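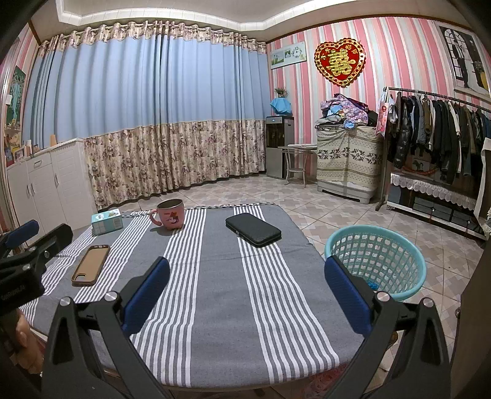 Striped cloth on the table – worth keeping it on, or is it just another thing to wash?

Posted by Renata Bustos in Home & Laundry

I keep a grey cloth with white and grey stripes on the table in our back room, and I'm starting to wonder what it's for. Everyone tells me it "protects the surface". From what? We don't eat in there. At the moment it has my phone on it, the tissues, the Minnie Mouse mug and a black case, and that is the sort of load it carries all year.

What it does do is slide. Pick up the mug a bit sideways and the whole thing shifts. It also shows every ring from a hot drink on the white stripes, so into the laundry basket it goes, and I've washed it so often that one edge has gone wavy. The floor is tile, so anything that gets dragged off with the cloth is not going to land softly.

My sister-in-law swears by a grip sheet called Skuria that goes underneath. Two packs would cost me more than the cloth did. Has anybody used one for longer than a week? And does the wavy edge ever come flat again, or should I stop trying?

2 replies

Damián Iturra
Member, 58 posts

I had the Skuria one. It gripped well enough until June and then it began leaving a tacky film on the varnish, which took me an afternoon to get off. Maybe mine was a bad batch, but I wouldn't buy it again. A piece of plain cotton flannel cut 2 cm smaller than the table all round did the same job for next to nothing. It won't stop a proper tug. I doubt anything will, short of clips, and I can't stand clips.

On the wavy edge: it depends what the cloth is made of, and you haven't said. If it's cotton, the hem thread has probably shrunk more than the cloth. Wash at 30, pull it straight while it's still damp, lay it flat and iron the hem first – most people do the middle first and push all the spare fabric outwards. If that doesn't shift it, unpick the hem and sew it again a little looser. If it's polyester I'd leave it, as too hot an iron will make it worse.

As for the rings, I'm not convinced by any of the sprays. Cold water and a bit of washing-up liquid, dabbed on the same day. Tea that has sat there overnight is another matter.

One thing I'd question is whether you need it at all. Take it off for a fortnight and see if you miss it. I did that with ours and put it back after three days, mainly on account of the noise of cups on bare wood.

wastero_fan

just get the Wastero wipe clean one, looks like fabric, had ours ages and no problems. you can get it cut to size

Renata Bustos

Thanks Damián. The label went years ago so I can't swear to the fabric, but it creases like cotton. I'll try the flannel, as I've got an old sheet that will do. Not sure about unpicking the hem, my sewing is worse than my ironing.

@wastero_fan I've seen those in the shop and they smelt like a shower curtain. Does that wear off?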